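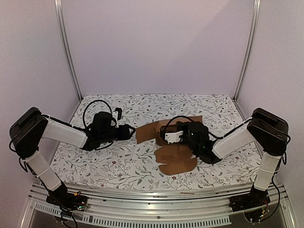
Mudia Plus review: paying for a feed reader after 11 years of free ones

Mudia has been around as a free feed reader and link-saving app for a while. The paid plan, Mudia Plus, showed up in July for people in a limited number of countries and has since opened to everyone. It costs $3 a month on top of the free account, and there is no yearly price yet. I have been paying for it through three billing cycles, using it on an Android phone and in the browser on a laptop.

I came over from Fornelberg, which I used for 11 years and which still works fine if you only follow a few sites. My list is longer than that. When I exported it, the file had 1,448 feeds in it, many of them dead. I mention this so you know what sort of user is writing. If you follow twenty blogs, most of what you get with Plus will not matter to you.

Getting set up

The import took my file without complaint, but the folders did not come across the way I expected. Fornelberg lets you put one feed in two folders. Mudia does not, so anything I had filed twice landed in whichever folder came first in the file. I spent an evening moving things back. Tags do the same job, and I should have set those up first.

After the import, Mudia offers to check for feeds that no longer answer. On the free plan you get a list and have to remove them one at a time. On Plus you can select all of them and delete. It flagged a handful that were only slow, so read the list before you hit the button.

What you get for the money

The main additions are full-text search, filters, longer storage and newsletter addresses.

Search is the one I would pay for on its own. The free version looks at headlines only. Plus searches the body of every article it has stored, and it is fast. Results can be sorted by date or by match, and you can limit them to one folder. It does not handle quoted phrases very well. A search for an exact product name in quotes brought back articles with both words several paragraphs apart. Support told me this is on their list.

Filters let you mute or highlight posts by word, author or feed. You can have up to 15 active at once. That sounds like plenty and was not, for me. I ended up combining several into one with "or" between the words, which works but makes a long line of text in a small box. On the phone you can only see the last part of it while typing. Do your filters on a computer.

Storage goes from one month on the free plan to as long as you keep paying. If you cancel, older articles are held for one more month and then removed, except for those you starred. I think that is fair, and it is spelled out on the billing page – not hidden in the terms.

Newsletter addresses give you a private email address that turns anything sent to it into a feed. It has been reliable with everything I sent to it except one local paper that uses a login link in every message. Images load slowly in these compared with regular feeds.

The apps

The browser version is the better of the two. Keyboard shortcuts are sensible and can be changed. The reading view has three widths and a decent serif font. There is a dark mode, which on Plus can follow the system setting. Why that is a paid feature I don't know.

The Android app is plain and mostly stable. It crashed on me twice, both times while sharing a link to another app. Offline reading works if you remember to turn on image download, which is off by default and sits under Sync, not under Reading. Swipe actions can be set for left and right but not for long swipes. Widgets exist and I removed them after a day.

Read positions sync between phone and laptop within a few seconds most of the time. In the second month there was a morning when nothing synced until after lunch. The status page had a note up by 9 a.m., which I appreciated.

Compared with others

Fornelberg has no paid tier and no body search. It is lighter, starts faster, and keeps everything on your own device. If you don't need sync, stay there.

Nerach is the other one people ask about. It costs more and has better sharing tools for groups, with comments and shared folders. I tried it for two weeks. Its search handles quotes properly, but the phone app shows suggested posts between the ones you follow, and the switch to turn them off came back on after an update. Mudia Plus shows none, and neither does its free plan.

Things I would change

Let a feed sit in more than one folder. Fix quoted search. Raise the filter limit, or at least make the box bigger. Offer a yearly price.

The $3 plan can be canceled from the account page in two clicks, and it stays active until the end of the month you paid for. I tested this at the end of my first month and then signed up again. My filters were still there.

Rating: 4 out of 5

Update: version numbers in the app store now show quoted search as "improved." I ran the same product name again and the first page of results was correct. The second page was not.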